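02/01/2026

Bedroom setup, cloth pick-ups. Comparing the two sets of finger pads on the hand-held gripper: the flat Zandow pads we have used since March, and the ribbed blue ones from Skemusport. Same frame, same linkage, same camera mount. Only the pads change.

Swapped the pads at the bench before starting. The Skemusport ones sit a bit proud of the finger, so full closure on the trigger comes earlier than the controller expects. Re-zeroed the width reading and saved it as profile 2201. Please don't overwrite the old profile, we need it to go back to the flat pads.

Plan was 12 picks per pad set on each cloth, lifting from the quilt and holding for a slow count before letting go. Thin cloth first, then the red bundle.

Flat pads: fine on anything with a fold standing up. On cloth lying flat they skate over the top layer unless I push down hard, and then they take the quilt as well. The quilt coming up with the cloth was the most common failure by a long way. My wrist was sore by the end of the set.

Ribbed pads: much less pushing needed. The ribs seem to catch the edge of the cloth as the fingers come together, and a light squeeze is enough to hold it. They still grab the quilt now and then, mostly near the seams between patches.

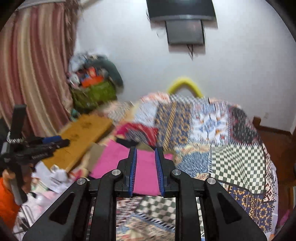 Giáp reckons the ribs are flattering the result and that most of the difference is the softer material. The suggestion was to cut a flat pad from the same blue stock and run it before anyone orders more. Fair point, and cheap to do. Added to the list.

Other things noted:

Tracking dropped twice when I turned square on to the white wall. Not enough texture there for the camera. It came back each time I tilted down to the quilt, which is about the best tracking target we could ask for. Will keep the patchwork on the bed for the arm trials too.

Pivot screws checked after the second set. One on the outer left arm had backed off slightly. Nipped it up, no threadlocker yet.

The Orkumell controller logs finger width at 40 Hz, and that is too coarse to see the slip at the start of a lift. I can feel it in the handle but there is nothing in the trace. Need to find out whether the rate can be raised in firmware or if it is fixed.

Still to do: flat blue pad, heavier cloth, repeat the thin cloth with the colour balance locked on the camera. Ribbed pads left on the gripper.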